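## 平行グリッパ更新の予算、ストローク80mmで足りるか

**nark_plan**
来期の設備申請を作成中。シミュレーション上で手先視点を確認している段階。

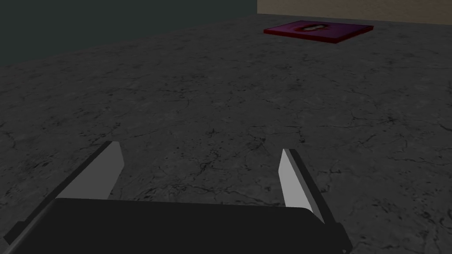 候補はFarkardの電動2指、ストローク80mm、見積は1台636千円。ワークは薄物中心で、把持幅は余裕を見ても60%程度しか使わない。気になるのは接近方向で、奥の赤い板のように薄くて平置きのものは、板状の指だと上から挟む際に指先が台面に当たりやすい。指先の交換費を初年度に入れるべきか。

**d_maurya**
入れるべき。うちのPlikmontのラインでは消耗品を別枠にして、年度途中で追加申請になった。

**atnsv_user**
反対。指先より先に力覚センサを積む方がいい。Atanasovの後付け品なら600千円前後で、接触を検知して止められる。

**d_maurya**
> 力覚センサを積む方がいい

本体とほぼ同額になる。薄物だけなら吸着の方が安い。

**nark_plan**
吸着は検討済み。表面に凹みのある品種が混じるので、パッド位置の制約が厳しい。

**atnsv_user**
それなら力覚の試算も併記しては。本体3台+センサ1台で約2500千円。

**nark_plan**
上限は2062千円。本体3台で1908千円なので、残り154千円を指先に充てる。センサは6月の見直しで再申請する。

**atnsv_user**
了解。ただ、指先の材質は発注前に確定しておいた方がいい。Narkwoodの納期表では特注扱いだった。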